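Shared workbench at Flasstead gets its own small-parts station

The Flasstead workshop has a new bench for small repair and assembly jobs, open to members from this month. It stands along the wall that used to hold the paper cutter, and it is meant for the kind of work that until now was done on a corner of the big tables: fixing a lamp switch, mounting a shelf bracket, taping down a loose trim.

The bench is the work of Getsemaní Villalobos, who runs the tool loan desk, and Tymofii Onyshchenko, a member who builds display stands under the name Drosholm. They spent most of March sorting through drawers that had not been emptied in years. What was worth keeping went into the new bins. The rest was offered to members at the door, and what was left over went to the Beltrán scrap yard.

Tape turned out to be the largest single group. Villalobos found rolls in almost every drawer, many of them dried out or stuck to each other. The ones that still peel cleanly have been kept, and the bench will always have at least one roll within reach.
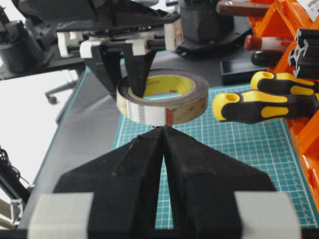

A roll of tape with a yellow core at the new bench.

Members are asked not to leave rolls lying flat on the bare bench, where the sides pick up dust and metal filings. Anyone who finishes a roll should put the empty core in the tray at the loan desk, so that a new one can be ordered.

The work surface has a dark gray cover with a cutting mat on top. Onyshchenko wanted a mat with a printed grid, so that short pieces can be lined up and cut without getting out a square. "Most of what people bring in is smaller than a sheet of paper," he said. "If you can see straight away that something is crooked, you save yourself a second cut."

The mat is for knives and light tools only. Soldering and hot glue stay at the table near the window, and drilling is still done in the back room – a rule that has not changed and that applies to the new bench as well.

Hand tools are kept in orange organizers next to the mat. Screwdrivers go in with the handles facing the person at the bench, which was a request from several members who were tired of reaching over the blades.

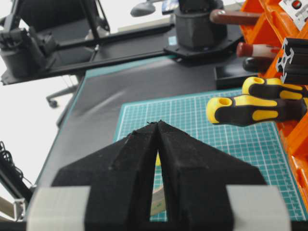
Screwdrivers in the orange organizer, beside the cutting mat.

The station cost around 3000 to set up, including the cover, the bins and the replacement of worn tools. Part of that came from the annual members' fee and part from Jurnley, the hardware store on the same street, which also gave the workshop a discount on fasteners. A further 80 has been put aside for knife blades and tape through the summer.

The bins also hold some material that is free to use. There are offcuts of aluminum profile left over from a display that Onyshchenko built last year, and a number of small brackets. Longer lengths of profile are still kept in the rack by the door and have to be paid for at the desk as before.

Villalobos said the order of the bins may change once people have used the bench for a while. For now the bins stand in a row at the back, behind the mat, and she asks members to return things to the bin they came from, even if another place seems to make more sense. Suggestions can be written in the notebook at the loan desk.
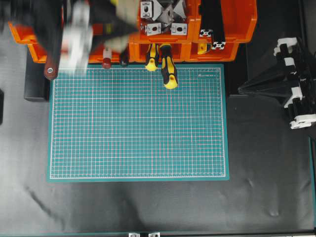 The mat and the row of storage bins behind it.

The bench can be booked for up to 30 minutes at a time when others are waiting. Outside busy hours there is no limit. Bookings are made on the sheet next to the loan desk, and a slot that has not been taken up after the first few minutes goes to the next person on the list.

Members who have not used the cutting mat before can ask for a short introduction at the desk. It covers changing blades, where the old ones go and how to clean the mat. Groups of up to six can be shown together if they ask in advance.

The workshop is still looking for a desk lamp with a clamp and a small vise, used or new. Both can be handed in at the loan desk during opening hours, and larger donations should be discussed with Villalobos first.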